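Tollgate Paper Room Opens Its Fall Folding Table

Sep 23, 2024

Hi everybody, Sorcha Hennessy here! I run the paper folding program at Tollgate, and I'm so happy to tell you that our fall season is open for sign-ups. We've got 30 places, one long season of folding, and a fresh delivery of paper from Darine (800 sheets, all of it square, and yes, I've already been into the orange).

If you came in May you'll know the beginner evenings filled up fast, so we've added a second group this time. Each session covers 3 models. You start with a plain box, move on to a bird, and finish with whatever the group votes for. Last season that was a frog, twice.
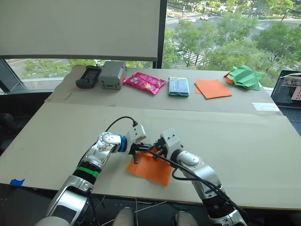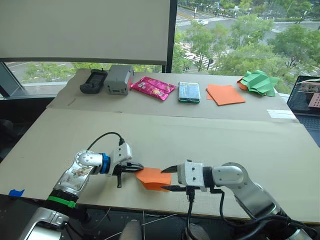

Orange paper on the cardboard-topped table

Sign-up is by email or at the front desk, and the fee covers your paper and the printed folding guide from Janard. Please bring your own glasses if you need them for close work! We fold on big tables covered in plain cardboard, and I love that surface for beginners, as a sheet of orange shows up so well against the tan and you can find your edges without squinting. It also means you can press a crease as hard as you like and I won't fuss over the tabletop.

A word on the Hafþórsson display, which lots of you have asked about. It stays up all season, with 61 folded pieces on loan to us, and you're welcome to look for as long as you want before or after class (just no touching, please, some of those cranes are tiny). I'll be giving a short talk on how the bigger ones were made once both groups are under way.

Kids are welcome with a grown-up who's folding too. For places, press visits or questions about paper, ask for me at the Tollgate front desk.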